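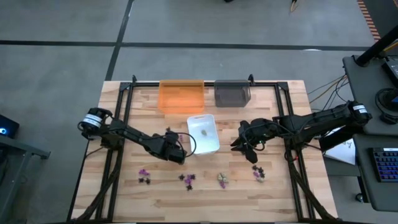 The Great Sort, week three

Tuesday, January 24, 2023

I have reached the age at which other people's opinions about my kitchen drawer start to feel fair. It was Vlasta who began it. She came over for soup, went looking for a ladle, and came back to the table eleven minutes later with a bicycle pump and a look on her face.

So I am sorting the house. One room a week, I told everybody, which was a mistake, as now they ask. Week one was the hall cupboard and went beautifully, because the hall cupboard holds coats and I know what a coat is. Week two was the kitchen. We are now in week three and it is still the kitchen.

The method comes from a book my sister swears by. You pick a thing up, you decide, and you put it in keep, go or don't know. The author plainly expects the last of these to stay small. She has a photograph of hers with a single candlestick in it. Mine currently holds four candlesticks, the instructions for a Zirnix bread machine I gave away in another flat, a key, another key, and the graters.

I should explain the graters. In a weak moment some years ago I bought a Grateo, which does cheese. Then I was given a second Grateo, which does nutmeg, by somebody who had seen the first one and thought I was collecting them. I have used the nutmeg one twice. I can't throw it out, as nutmeg might come up.

Renato Barredo, who lives downstairs and has an answer to most things, thinks I should be ruthless. He says if you haven't touched an object in a year it already belongs to someone else. He said this while standing in my kitchen holding a hedge trimmer he borrowed from me in 2019 and was finally bringing back. I don't have a hedge. I put it in don't know.

The paper is worse. Under the tea towels I found a bank envelope stuffed with receipts, including one from Flosberg for a lamp. 84 pounds! I would have told you under oath that lamp cost thirty. It lives behind the sofa now, facing the wall, and I went and had a long look at it with the receipt in my hand. It did not improve.

There was also a recipe in my grandmother's writing for a cake that takes 800 grams of sugar and gives no tin size, no oven heat and no time. The last line says "until it looks right". I have put it on the fridge, where I can be told off by it daily.

The one real triumph is the spice shelf. Everything is in matching jars with labels I wrote myself, and it looked so grown up that I sent Vlasta a photo. She wrote back to ask why two of them said cumin. One of them is cumin. I've had a sniff of the other and it's possibly from the Policarpio packet I brought home from holiday, the one with no English on it. It went in a stew on Sunday and the stew was fine, if a bit purple.

Bathroom next, in theory. It'll be February by the time I get there, and I've already seen what's under the sink.

If anyone local would like a nutmeg grater, leave a comment. I may say no.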